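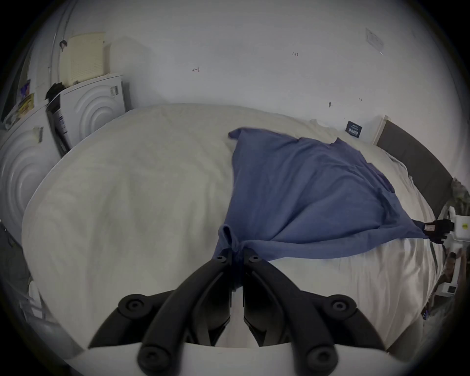

Planning a Budget for Handheld Gripper Data Collection

Filed under: Equipment & Purchasing

Start with the task list, before you look at a single price. Write down each job you want recorded, one per line, and next to it write whether it takes one hand or two. Picking up a cup takes one. Spreading or folding a t-shirt on a bed takes two, and the second gripper changes almost every number that follows.

These steps are for a small group buying its first handheld grippers. They assume you already have a robot arm, or will get one later under a separate budget.

Step 1. Count units by pair

If any task on your list takes two hands, buy in pairs. A pair that has lost one gripper can only do the one-handed jobs, so plan a spare for every two pairs. Our first order at Clirkley was three units, meaning one working pair and one spare. It was enough for one person collecting at a time.

Don't mix models inside a pair. Suqin Hou tried this with a Bastari on the left and a Goossens on the right, and the difference in finger opening made the recordings hard to use together.

Step 2. Price the fingers separately

Fingers are a consumable and should have their own line. Ask the supplier three things:

- What one replacement finger costs, and whether you have to buy a set
- How long delivery takes when the part is not in stock
- Whether you are allowed to print your own

Cloth work wants fingertips that can pinch a thin layer and hold it while the other hand pulls. If the quote comes with one type of tip, ask for a sample of any others before you sign. Soft pads wear faster than hard tips, so get the price of pads by the bag.

We went through 19 fingers in our first season. The budget had four.

Step 3. Add the camera and its mount

Some grippers are sold with a camera and some are only ready for one. Read the quote line by line. Check for the camera, the lens, the mount, the memory cards and the charger. A wide lens shows more of the bed or table but goes dark in the corners, and you should see sample footage from the exact lens being quoted.

Buy two memory cards and two batteries per gripper. One set charges and copies while the other is in use.

Step 4. Plan for storage

Work out one hour of video from one gripper, then multiply by the number of grippers and the number of hours you expect to record. Keep two copies. Henrik Kuhlmann, who handles our storage, asks for half again on top of that to cover processed files, and he has been right so far.

Put drives and any cloud storage on separate lines. Drives are bought once. Cloud storage is a monthly bill and goes in the running costs.

Step 5. Budget for the rooms and the props

Real bedrooms and laundry corners are cheap to use and give you varied backgrounds, but you may need to pay a household for its time. A built set costs more up front and is there every day. Decide which one you want and price only that.

Props are a small cost that gets forgotten. For clothing tasks, get shirts in several colors and sizes, including plain ones and a few with prints. Secondhand is fine. We spent 164 euros on clothes and bedding for the whole project.

Step 6. Budget for people

Operator time will probably be your largest line. A new operator needs practice before the recordings are worth keeping, and two-handed cloth work takes longer to learn than one-handed pick and place. Put training hours in the plan as paid hours. Also leave time each day for charging, copying files and checking the footage.

Step 7. Get quotes and compare them properly

Ask for at least two quotes and put them in the same table, with one row each for:

- Grippers
- Spare fingers and pads
- Camera, lens and mount
- Cards, batteries and chargers
- Software license, with the renewal price
- Shipping and import charges
- Warranty length and who pays return shipping

The Ukex quote looked lowest until Heike Brinkmann filled in the license renewal row. Over the second year it came out above the other one.

Step 8. Run a trial before the full order

Buy or rent one pair first. Record your hardest task for a few days, send the files through your whole process, and place the rest of the order when someone has checked the results. Ask the supplier in writing to hold the quoted price until then. Most quotes we have received expire after a month, and ours from November had to be redone.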